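Looking after vinyl records at home: tips from our listeners' club

Many of us have records from our parents, and we play them on the player with a little fear. In July our club in Skarkard had an evening on this subject, and I promised to write down what was said. I am not an engineer, only a person who has repaired a lot of his own mistakes.

Cleaning before playing

Brush the record each time, also when it looks clean. Let the disc turn, hold the carbon brush lightly on the grooves for two turns, then move it slowly to the outside. Do not press. A pressed brush only pushes the dust deeper.

For a wet cleaning use distilled water and one drop of washing-up liquid without perfume. Put it on a soft cloth and follow the grooves, never across them. Keep the paper label dry. Old shellac discs are another matter — they must never meet alcohol, and many cleaning fluids contain it, so read the bottle.

Mirsad Vukčević dries his records in a dish rack in the bathroom after somebody has had a shower, when there is less dust in the air. I tried it and I have no complaint.

The needle

Clean the needle from back to front, in the same direction as the record moves under it. A small dry brush is enough. If the letter S in singing becomes sharp and ugly, look first for a ball of fluff, and only after this think about a new needle.

Write the date of the new needle on a piece of tape under the player. I always believed that I would remember it, and I never did.

Sleeves and shelves

Records must stand upright, close together but so that you can pull one out with two fingers. My own shelf has 171 records, and it was a bookshelf before. It bent in the middle during the first winter, so I put 6 short pieces of wood between the boards. Record weight is easy to underestimate. A box of 140 is not something one person should carry down the stairs.

Change the old paper inner sleeves for lined ones. The old sleeve can stay in the cover behind the new one, especially when it has song words printed on it.

Do not put the shelf by a radiator or under a window. Keep plants away from it too: a saucer that runs over will reach the covers on the lowest shelf, and the card never becomes flat again.

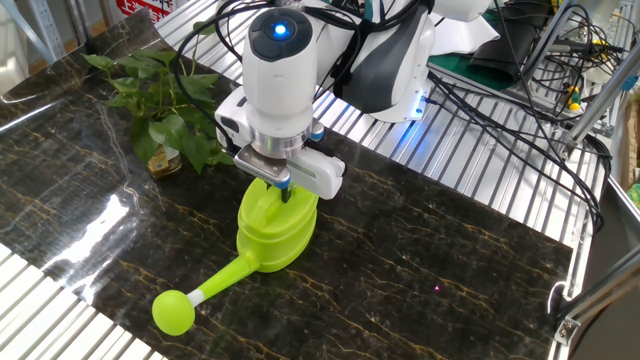

The green watering can

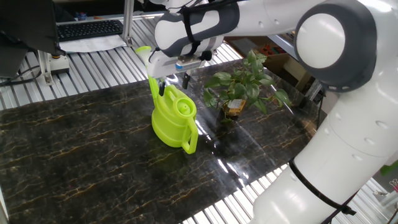
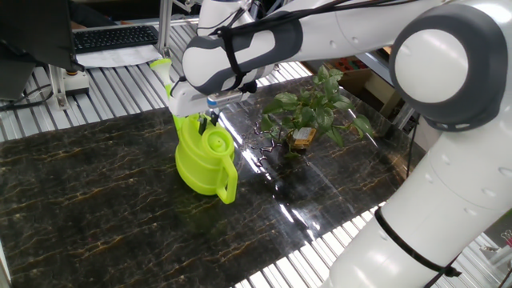
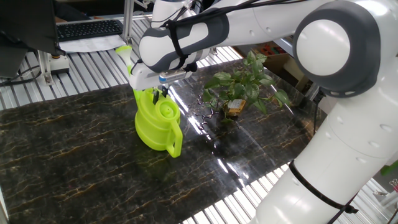

Can a warped record be made flat again at home?

Sometimes, if the warp is small. Put the record in a clean inner sleeve between two sheets of glass, lay a few heavy books on top and leave it in a room of normal temperature for some weeks. Do not use the oven or a hair dryer, the grooves will suffer before the disc becomes flat.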